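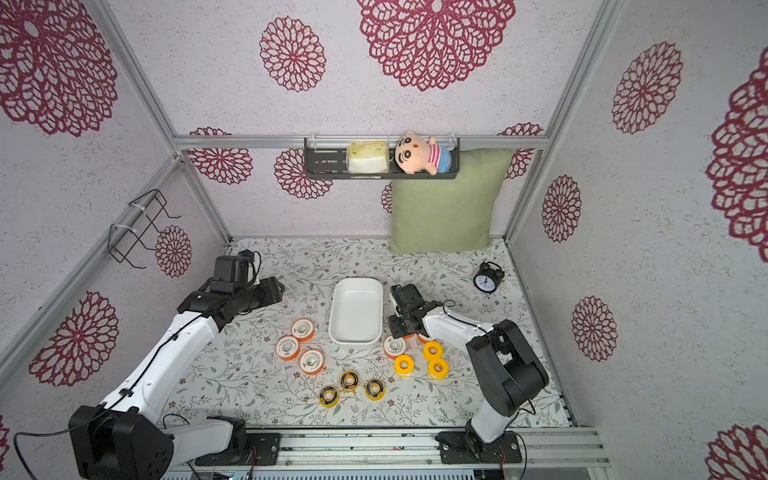
Nanami Hosoda wrote that her club spent its whole first meeting just moving tape into the tray, and the kids didn't want to go home. We hear that a lot, and we love it!

Fondness is the two-arm practice kit for school robotics clubs. Students drive both arms, record their own runs, then train the pair to sort and pack small things on its own. Each kit comes with 18 lesson cards and everything needed to bolt the arms to a rail — bring your own odds and ends to pick up.

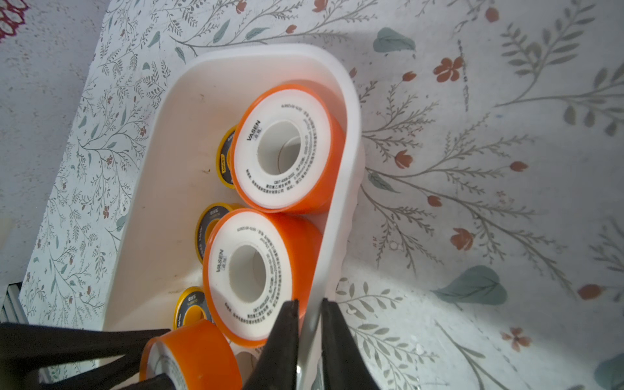 Round things are a great place to start, and rolls that stand on edge are a real challenge once a team gets confident. The Sisgate round of the Pristano student contest allows 290 seconds per run, so the cards build up to that slowly.

Club size: 2 to a station works best
First lesson: 60 minutes
Spare gripper fingers: sold separately, see Arai set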